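Rowbotham Shared Grippers Project
Final Report, Section 3 onward

3. What we set out to check

The proposal we inherited from last year's group claimed that demonstrations collected with hand-held grippers would be "as good as" demonstrations collected by driving the arm directly, and a lot faster to get. The second half of that is easy to believe. The first half was stated without a number attached, and we spent most of the semester trying to find one.

We kept the task small on purpose. A person picks up an object from a tabletop, moves it to a marked area, and lets go. The trained policy then has to do the same on the Kosard arm in the lab. We used the Dorora training code as it was handed to us and changed only the data going in.

4. Collecting the demonstrations

We recorded 700 demonstrations in October. Several people worked in the room at once, which is how we got through that many, and we suspect it is also why so many had to be thrown out. After filtering we had 275 left. The proposal did not mention filtering at all.

Most of the rejected recordings failed at the tracking step. The software estimates where the gripper is from its own camera view, and when it loses that estimate the path jumps. Some jumps were obvious on a plot. Others were small enough that two of us looking at the same plot disagreed about whether to keep it, and we never wrote down a firm rule. Anyone repeating this should set the cutoff before recording.

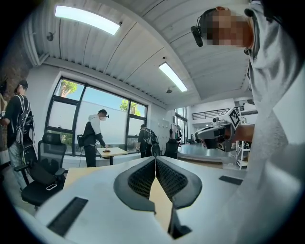
Figure 2. View from one gripper during a group session, looking up past the finger pads. A second gripper with a square marker on top is at right.

Figure 2 shows something we underestimated. With the gripper tipped this far back, the view holds ceiling lights, windows, and other people, and very little table. Our written instructions told people to start and end each recording with the gripper pointed at the work surface. We don't think they were followed consistently, including by us.

Daylight was another uncontrolled factor. We did not log the time of day for the early recordings, so we can't say whether morning and late afternoon data behaved differently. We have opinions about it, but no evidence worth printing.

5. Results

We trained two policies, one on the filtered set and one on everything. Each was run on the arm, with the object placed by hand at positions marked in tape. A run counted only if the object ended up fully inside the target area.

The filtered policy completed 19 runs before we had to stop for a loose wrist joint. The unfiltered policy completed 2. That looks like a strong result for filtering, and it was the headline of our midterm slides. We would now be more careful. The two policies were not tested in the same session, the joint may have been working loose for some time before we noticed it, and we did not give each policy the same number of attempts. The gap is wide enough that we believe filtering helped. We don't believe it tells anyone by how much.

As for the original claim, we could not confirm it. The comparison set, driven through the Erell controller, was never finished. What we have is too small to train on and was recorded with different objects. The advisor suggested including it in an appendix and we decided against it, as it would only invite a comparison the data can't support.

6. What we would change

Fewer people recording at a time, at least until the tracking losses are understood. Having a full room felt productive and the raw count went up quickly, but the raw count turned out to be a poor measure of anything.

Check tracking the same day. We ran it in large batches after the sessions ended, and by then it was too late to correct how anyone was holding the gripper.

Test both policies in alternating runs, with a fixed number of attempts agreed on in advance. Tighten the wrist before each session and write down that it was done.

Finish the controller set first. It is slow, dull work and we kept putting it off in favor of the part that was going well.

7. Files

The filtered recordings, the rejected ones, and the plots are on the project drive under the Rowbotham folder. Rejected recordings are kept in case a later group wants to apply its own cutoff. The run log is a spreadsheet with gaps in it, mostly in the first few rows.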